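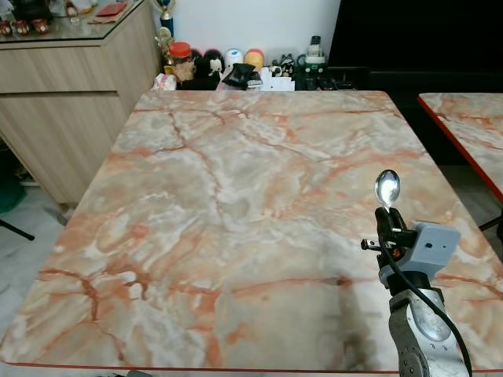 Slide 1. Arm, spoon, marble-effect table.

Leave the slide up while people find seats. Don't talk over the door.

Good morning. My name is Murray Donnelly, I look after catering at Hudec, and for most of my working life the most advanced machine in my department was a dishwasher with a temper. I now share a payroll code with a robot arm. It comes under "small equipment", between the ladles and the first aid box.

Point at the spoon. Bowl up, handle in the gripper, perfectly upright. Pause here. A spoon held like that took the supplier longer to get right than our last kitchen refit, and it cost us a fair number of meetings.

Slide 2. What we do
Hudec makes valves. My lot feed the people who make the valves, over two sites, and we put out 3,000 sets of cutlery a week. Knife, fork, spoon, napkin, sleeve. Before the arm, all of it was done by hand in the lull after breakfast.
(If the room looks blank: yes, a whole set goes in the sleeve even if you're only having soup. That was decided before my time and I've lost the argument twice.)

Slide 3. What we were promised
Read the Vosico brochure line aloud, flat voice: "Frees your people for higher-value tasks." Ask the room what the higher-value tasks are in a canteen. Wait. Someone always says "customer experience". Thank them.

We asked the staff the same thing. They said sitting down.

Slide 4. What changed in the first month
The sleeving job used to be four people round a table, talking. Cutlery was what their hands did while the rest of them caught up on who was off sick, whose boiler had gone, and which supervisor was in a mood. When the arm took over the spoons, the table went down to two people, and the talk went with it. We found this out through rotas. Swaps that used to sort themselves out over the forks started landing in my inbox, with capital letters.

Nobody had costed the talking. I hadn't either, and I used to sit at that table.

Go slowly on this one. In August at the Podumard meeting I rushed it and got no questions at all.

Slide 5. Kamil's job
Kamil Lukáč was a kitchen porter. He's now the person who knows why the arm has stopped. He got there by standing nearest when it was installed, and by reading the manual, a thing that marks a man out in our building.

Things Kamil does that weren't in the plan:
Wipes the gripper down before each run.
Turns the spoons to face the same way in the tray, by hand, so the robot can pick them up.
Moves the tray when the sun comes round, as shiny spoons and low light upset the camera.
Apologises to it. (He denies this.)

The second item usually gets a laugh. Let it, then say that it's 25 minutes of a skilled person's morning and it doesn't appear in anybody's savings figure. We put it in ours afterwards and the payback date moved, in the direction you'd expect.

He was doing all this on a porter's wage until spring. He has a new grade now. It took longer to agree than the purchase of the arm, and needed more signatures.

Slide 6. The table
Go back to slide 1 for a moment if the clicker allows. Look at the table top. Lovely swirls, rusty veins, a bit of shine to it. To you and me, a place to put things. To a camera looking for a metal spoon, a good deal of visual gossip. Anavura, who did our vision set-up, suggested we put down a plain mat. I'd like it noted that the mat cost less than the coffee at the meeting where it was suggested.

The point for managers: ask the person who works at the table first. Kamil had said "it doesn't like the pattern" in week one. We wrote it down as a comment about taste.

Slide 7. What I'd do again
Keep the arm. I'm fond of it. Sore wrists were our most common grumble in the sleeving team and I hear far less of that now.
Tell people before the crate arrives. Ours learned about it from the delivery driver.
Put the new duties in writing, with the money next to them.
Leave a table. We've put the break back to when the sleeving used to happen, tea included, and the rota swaps have mostly gone quiet again. Finance calls it a 15 — no, check this before speaking, the agreed wording is "a short paid pause".

Slide 8. Questions
Likely ones:
Did anyone lose their job? No. One person retired and wasn't replaced, and the team noticed that, so don't skate past it.
Can it do forks? Yes, on a good morning. It gets 90 in a hundred, and Kamil gets the other ten off the floor.
Has it got a name? Several. Offer to discuss over lunch.

Hand the microphone back. Adaptor for the laptop is in the side pocket, the clicker belongs to the venue.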